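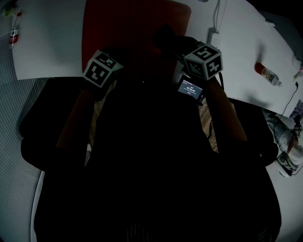 A white table and a red mat, seen from the chair.

I want to say a good word for the table mat. I mean the plain, flat, coloured kind that goes down on a table before you start on whatever you sat down to do, and I mean red ones above all!

For years I worked straight on the tabletop. Ours is white, bought from Todley when we moved to Fultell, and it looks lovely until you put a white button on it, or a clear bead, or the tiny spring out of a pen. Gone. I once spent most of a March evening patting the surface like someone looking for their glasses (which, I admit, I have also lost on it). Then I bought a red mat from Paredes, mostly on a whim, and the whole business of sitting down to a fiddly job changed for me.

Colour is the first joy. Pale things show up on red, and so do dark ones, and even brass screws stand out better than you'd expect. My old green one from Bunix was pleasant enough but it swallowed anything olive or brown, and a patterned mat is hopeless, however pretty it looked in the shop. Plain, please!

The second is the edge. A table has no opinion about where your work should stop, so it spreads, and by teatime there's thread in the butter. A mat gives you a border. What I'm using goes on it, what I'm not using stays off it, and when I'm called away I can see straight off where I'd got to. Mine is 60 centimetres wide, and I wouldn't go bigger, as you want to reach the far side without getting up.

I know the case against. A friend calls it a tablecloth for people who take hobbies too seriously, and there is the matter of storage, to which my answer is down the side of the bookcase. Some mats curl at the corners too. Two heavy books overnight will sort most of them, and a stubborn one may need 3 nights.

I'd still put one in every house with a table and a drawer of things waiting to be mended. Ours has come out for hems, jigsaws, a sulky torch and a great many seed packets, and tomorrow it's the turn of the kitchen clock.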